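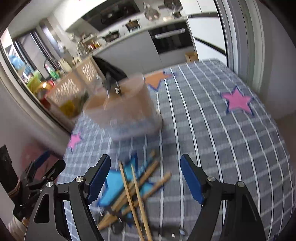
Photo: saltbush_rig, own kitchen table

Forums > Grippers and End Effectors > Faults and Repairs > Pranine hand-held drifts, arm drove into the table

New posts | Search | Rules | Log in

We use cookies to keep you signed in. By continuing to browse you accept this.

saltbush_rig
January 16, 2018

I've been recording pick-up runs with a Pranine hand-held gripper and then playing the learned version on a small arm with the same jaws fitted. The job is picking chopsticks out of a pile and putting them in a container. Photo is from the recording side, jaws open over the pile.

Yesterday the arm went to pick up a stick, closed, and kept pushing down after the tips had reached the table. It didn't stop until I hit the stop button. One finger pad tore off and the wrist bracket is bent. No one hurt, but my other hand was near the pile when it started.

I went back through the recordings. I have 389 runs and the first lot look fine. After that the jaw width slowly creeps. With the jaws fully shut it should read zero, and by the end it was reading 13 mm. So the arm has been taught that shut means partly open.

Arm controller is an Osby, stock firmware. What do I check first?

tinroof
Check the bolts at the jaw pivots before anything else. Mine worked loose in the first month and the reading went off in the same slow way. Take them out one at a time, clean the threads, a drop of the medium thread locker, back in. Don't use the strong stuff or you'll never get them out again.

If there's any rock in the jaw when you hold the tip and wiggle it, you've found your problem.

kettle_valley
I don't think a loose bolt gives you that much. You'd feel it in your hand long before. I'd look at the encoder. The Pranine one counts 4,000 to a full turn and if the little set screw on the shaft slips, it loses counts every time you squeeze hard. It always goes the same direction too, and that matches a slow creep. A loose pivot would jump around both ways.

tinroof
Mine didn't jump around. It crept. I had it on the bench for a week.

kettle_valley
Did you mark the shaft?

tinroof
No.

grommet
You're both talking about the reading and I think that's the smaller problem. A bad width number should give you a dropped chopstick. It should not give you an arm pushing into a table. Where was the force limit? On the Osby it ships switched off, and you have to go into the motion settings and turn it on, and then set a value as well, because the default value is so high it may as well be off.

Same goes for a floor. Set a lowest height for the tool, a few millimetres above the tabletop, and the arm can't go below it whatever the recordings say.

saltbush_rig
Force limit was off. I'd assumed it was on. I did have a floor set, but I measured it on the bare table and then put the cloth down, and I've also swapped finger pads since, so the tips sit lower than they did. I should have measured again.

Jaw first. I held each tip and wiggled. Right side is solid. Left has a small rock in it and one bolt turned easily with just the key between two fingers.

tinroof
There you go.

kettle_valley
Mark the shaft anyway. Paint pen, one line across the shaft and the collar. Squeeze hard for a while and see if the line splits. Takes ten minutes.

dustcover
Jumping in about the hand near the pile. I run a shared bench and our rule is that nobody reaches in while the arm is powered, even when it's paused. Paused on the Osby still has the motors on. We put tape on the floor and the stop button goes outside the tape, on a long lead. I don't care how small the arm is. It bent a steel bracket at ours last April and it would have done the same to a finger.

grommet
Agree with the tape, but I think the powered rule is too strict for someone working alone on a kitchen table. You have to tidy the pile between runs or you never get anything done. Enable switch in the other hand is enough.

dustcover
Enable switch is fine until you put it down to use both hands, and everybody does. Hit the stop, tidy, release the stop. It's a few seconds a run.

grommet
It also makes you re-home on the older firmware, so it's a fair bit longer than that. But I take the point about putting it down.

saltbush_rig
Marked the shaft and squeezed hard for as long as I could stand it. The line has split. So it's the set screw, and the bolt was loose as well. I can't tell which one did most of it.

kettle_valley
The set screw.

tinroof
Could be both. The rock in the jaw would load the shaft sideways and help the screw slip. I'd still lock both.

marri_flat
Question about the data. Are you throwing out all the runs, or can you fix them? I've got the same drift in a smaller set and I don't want to redo it.

saltbush_rig
Fixing most of them. Each run starts and ends with the jaws fully shut, so I take that reading as zero and shift the rest. That worked on 372. The others slipped part way through a squeeze and the start and end don't agree, so I'm dropping those.

kettle_valley
Plot a few of the fixed ones before you train. If the slip happened early in the run a straight shift will look right at the start and be wrong where it picks up the stick.

marri_flat
Thanks, mine start shut but end open. Looks like I'm redoing them.

saltbush_rig
Where are people getting pads? Pranine only sells them with the whole finger.

tinroof
Fragkou has them loose, glue-on. Get the Hitness ones if they're in stock, they're a touch thicker, so set your floor again after you fit them.

saltbush_rig
Ordered. Both screws are locked, the force limit is on and set low, and the stop button is on a longer lead at the end of the table. I'm running it with an empty container and no sticks until the new bracket gets here.

dustcover
You're running it on the bent bracket?

saltbush_rig
No, the arm is off. I meant recording by hand, checking the zero before and after each run. I'll post the numbers once I have a decent batch.

Previous thread | Next thread | Back to Faults and Repairs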